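The Inspector's Week

The Trestness standard for bench handling ran to 21 pages in its third revision, and the inspector had brought a printed copy. Her tablet held the same text, but she preferred paper for anything she might have to sign.

She arrived at the Pennington site on Monday with a letter from the Drinness office. The letter said that the site had applied for a Class B certificate, that the application was complete, and that the inspector was to observe 14 bench tasks and report on each. It did not say what the office would do with the report. In November the same office had issued a Class B certificate to Tredham on the strength of three tasks and a phone call, and she had read that file twice on the train.

The site lead met her at the door and gave her a visitor badge. He asked whether she wanted to begin with the stop circuit or the paperwork.

"Stop circuit," she said.

Section 2. Stopping

2.1 Any person in the work area shall be able to stop both arms without crossing the reach of either.

She stood in each corner of the work area in turn and had the lead point to the nearest stop button. From the fourth corner he pointed, looked at where he was pointing, and lowered his hand. The button was on the far side of the bench.

"We don't usually stand there," he said.

"Who decides where you stand?"

He thought about it. There was a line on the drawing. There was no line on the floor. She wrote 2.1, not met, and underlined the word shall, as she had been trained to do. By Tuesday morning a second button had been mounted beside the corner, and she tested it with the arms moving at the reduced speed. Both stopped. She crossed nothing out. She added a dated line below the first, which was also how she had been trained.

Section 4. Handling of soft goods

4.3 Grip force shall be set for the weakest part of the object that the gripper can reach.

Most of the disagreement that week was over 4.3. The lead held that the weakest part meant the weakest part the program intended to touch. The inspector held that the sentence had been written after an incident with a sack of flour, and that no program had intended to touch the seam. The operator, who had loaded the program and would be the one to clean up, kept out of it.

They called the office. The office said that the text was clear.

"Which way is it clear?" the lead asked.

The office said it would call back. The inspector set the phone down next to her copy, wrote the time in the margin, and asked for the next task to be prepared. In her experience a reading that could not be settled by phone could sometimes be settled by watching.

4.4 Where an object has a liner, sleeve or inner bag, the task sheet shall state which layer is to be held.

The task sheet for the next run said "bag." It did not name a layer. The operator saw this before the inspector did, took the sheet back, and wrote "outer only" with his initials. She allowed the correction. The standard permitted handwritten changes made before the start command, under 1.6, a clause she had argued for at the second revision and lost, and then found printed in the third without explanation.

The right arm was sent to the rim at the reduced speed. When the fingers were at the top of the bag she called a hold, and went to look at them from the side.

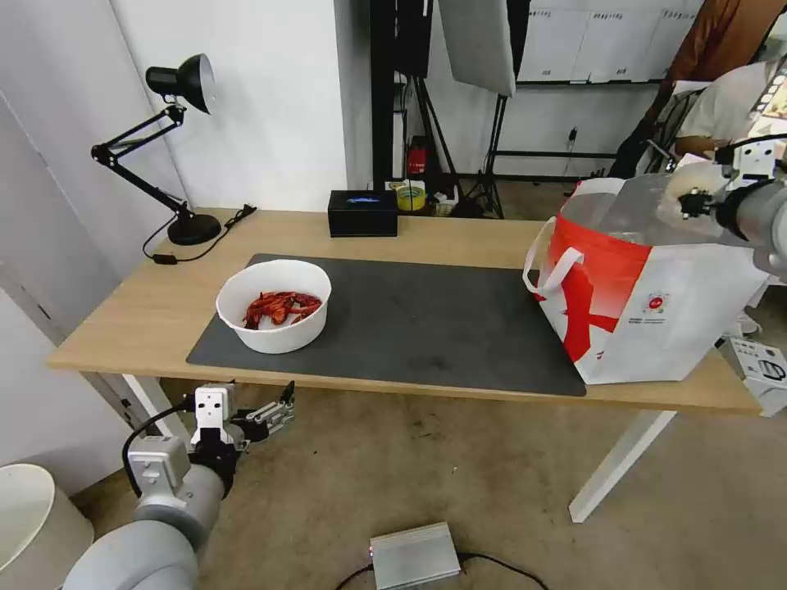 4.5 A hold shall not be released by the person who called it.

She had always disliked this clause. It meant that an inspector working alone could stop a line and then have no power to start it again. The reasoning was sound. A person who has called a hold has already made up her mind about something, and a second person should look.

"Do you see the liner?" she asked.

"I see it," the operator said.

"Is it between the fingers?"

He bent down, keeping his hands behind his back as 2.7 required. He took longer than she would have. Then he straightened up and said that he could not tell from where he was, and that he would not release.

The lead looked at the clock. The run was the last one on the day's schedule, and the schedule was taped to the door. He said nothing about it, and she noted that too, though there was no clause for it.

"Back it off," she said. "Log it as incomplete and set it up again tomorrow."

The office called back at ten past five, when she had her coat on. The text of 4.3, the office said, would be clarified in the fourth revision. Until then the inspector should use her judgment and record that she had done so.

She took off her coat, found the page, and asked the operator if she could borrow his pen.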